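**PRESS RELEASE. For immediate release**
Friday, October 25, 2019

# Ó Conaill finishes Cakbridge townhouse, doors open to press next month
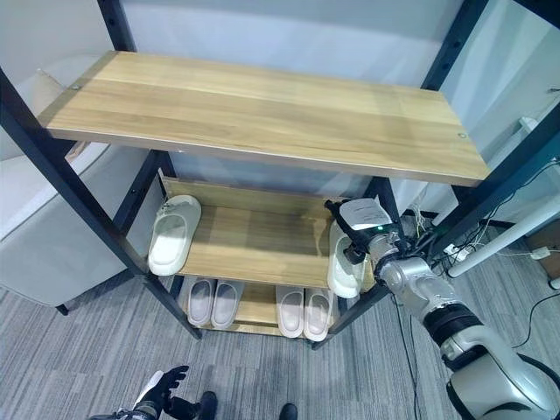 Interior design studio Ó Conaill has completed work on a family house in Cakbridge. Terraced, four floors, built in 1864 and split into flats for much of the last century. Now back to one home. The studio handled the lot: layout, joinery, lighting, furniture, colour.

Brief was short. A calm house, not a white box, and nothing that the children couldn't sit on. The owners had been renting nearby in Ikside while they looked for somewhere with decent ceilings, and bought this one with a kitchen on every landing and a bathroom in what used to be the study. First job was taking most of that out.

**The ground floor**

Front room and back room are joined again, with the original folding doors found in the cellar, stripped and rehung. One leaf had to be remade. Walls are limewashed in a warm grey mixed on site, darker in the back room where the light is poor anyway. The studio tried a paler shade first and went back over it.

The fireplace in the front is the old one. The fireplace in the back had gone, so there is now a low plaster bench running the length of the wall, with a recess for logs and a cushion in undyed wool. Dining table is elm, oval, made to fit the bay. Seats ten at a squeeze.

**Stairs and landings**

The staircase was boxed in for fire regs when the flats went in. It's open again from hall to attic, with a new rooflight over the top flight. Spindles repaired where possible. Handrail left with its dents, sanded and waxed only. A runner in flat-woven jute goes up as far as the second floor, then bare boards.

On each landing the former kitchenettes have become deep cupboards with panelled doors, painted the same shade as the walls so they more or less dissapear. Linen on one, books and board games on the next, suitcases at the top.

**Kitchen**

Lower ground floor, facing the garden. Units in oiled oak with a worktop of honed slate. No wall cupboards. A walk-in larder does the work instead, built into the old coal store, with a marble shelf and a door that shuts itself. The floor is reclaimed brick laid in a herringbone, with heating underneath. Getting the heating under brick took longer than planned and the studio is grateful to the owners for there patience.

Pendant lights over the worktop are from the Tutis range, in spun aluminium with a matt cream finish. Tutis wall lights are also used on the stairs and in the main bedroom.

**Bedrooms and bathrooms**

Main bedroom takes the whole of the first floor front. Bed faces the windows. Behind it, a half-height oak screen hides a dressing area, so no wardrobes in view from the bed. Curtains are heavy linen, interlined, in a faded green picked from a scrap of wallpaper that turned up behind a skirting board. The scrap is framed in the hall.

Children's rooms are on the second floor. Plain bunks, big drawers, cork wall over the desks. One is blue and one is a strong yellow, chosen by the occupants.

There are 3 bathrooms, down from five. The largest has the original floorboards, painted, and a cast iron bath that came out of the top flat and was re-enamelled. The other two are small, tiled floor to ceiling in handmade white tile with a slight wobble to it.

**Attic**

A guest room and a workroom, either side of the stair. Ceilings slope so all the storage is low. The workroom has a long desk under the rooflight and a daybed. Insulation was upgraded throughout the roof, and secondary glazing fitted behind the sashes front and back.

**From the studio**

"We wanted people to walk in and not be sure what was old and what was ours," said a spokesperson for Ó Conaill. "Some of it even we argue about now. The hall looks like it has always been like that. It hasn't, there was a meter cupboard in the middle of it."

"The owners were good at saying no. That helps."

**Key details**

- Project: private townhouse, Cakbridge
- Completed: June, with furniture and curtains installed over the summer
- Architecture of interiors, joinery design, lighting and furnishing: Ó Conaill
- Lighting: Tutis (kitchen, stairs, main bedroom)
- Joinery: made in Ikside, 94 separate pieces including all doors and cupboard fronts

**Press viewings**

Small groups only, weekday mornings, by appointment. Please say if you need step-free access as the front door has a flight up from the street, the garden door doesn't. Shoes off upstairs please, the boards are freshly waxed. Exact adress is sent on confirmation and is not for publication.

High-res photography, floor plans and a full list of suppliers on request from the studio's press desk. Samples of the limewash and linen can be posted out.

**About Ó Conaill**

Ó Conaill is an interior design studio with its office in Cakbridge. It works on private houses, small hotels and the odd shop. Current projects include a guest house in Ikside, due to open next year.

ENDS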